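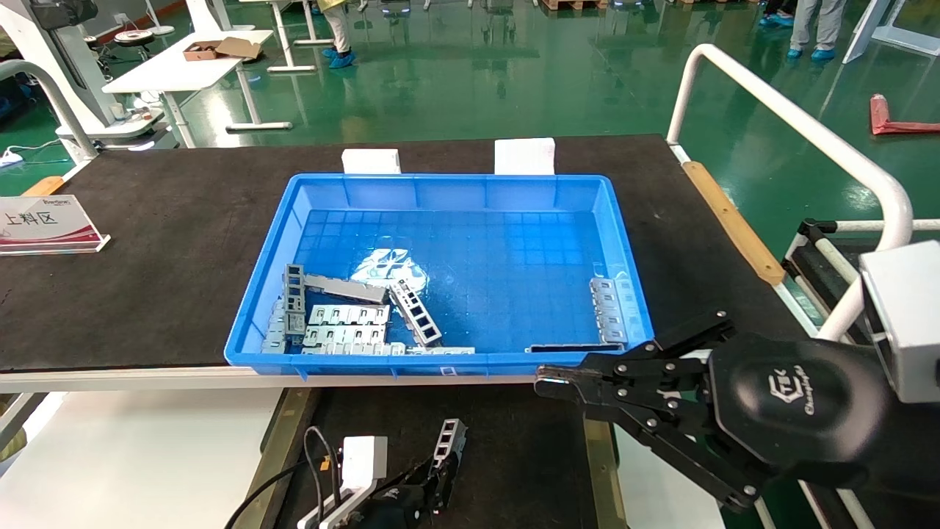
Can a robot take over the dull jobs in a workshop yet?
Some of them, if the job is narrow and a person stays close by. Household chores are further off.

That is the finding of a trial released in July by Sastry, an automation firm based in Todcombe. The company spent the past year testing two-armed robots on small jobs that people in factories and homes do by hand, including sorting metal parts, loading trays, folding towels and emptying a dishwasher.

Parts handling gave the best results. The robots were asked to pick slotted metal brackets out of a blue plastic tray at a loading area, one at a time, and pass them on to the next station. Brackets in a loose pile lean on each other and hook together through their openings, and a person untangles them without much thought. A robot has to find an edge it can grip and then lift without bringing the neighbouring parts along.

Over the trial the robots made 1430 picks. An operator had to step in on 101 of them, mostly to free brackets that had caught on one another or to straighten a part that had turned in the gripper.

"A shop with one kind of bracket and a steady supply of trays could use this now," said Elmarie Moodley, who led the trial for Sastry. "A shop that changes parts every hour would spend too much time on set-up. We would tell that customer to wait."

Speed is still a problem. An experienced worker at the same station was faster than the robot in every session. Sastry expects the first buyers to be firms that have trouble filling late shifts, where a slower pace matters less.

The household jobs did not go as well. Towels were folded neatly when they were laid flat first, but not when they came out of a basket. The dishwasher task was stopped after 2 weeks because the robots could not reliably handle glasses. Sastry has no plans to sell a home product.

The next stage will take place at Padmont, a sheet-metal shop that makes shelving and cable supports. It will run for 25 working days and cover mixed trays with more than one shape of bracket. Staff at Padmont will be trained to restart the robots themselves, and their comments will be included in the final report.

Sastry will share the trial results with manufacturers on request through its Todcombe office.

Related items
Sastry opens test floor in Todcombe
Padmont adds second press line
Traklow to supply grippers for parts-handling work
Why folding laundry is still hard for machines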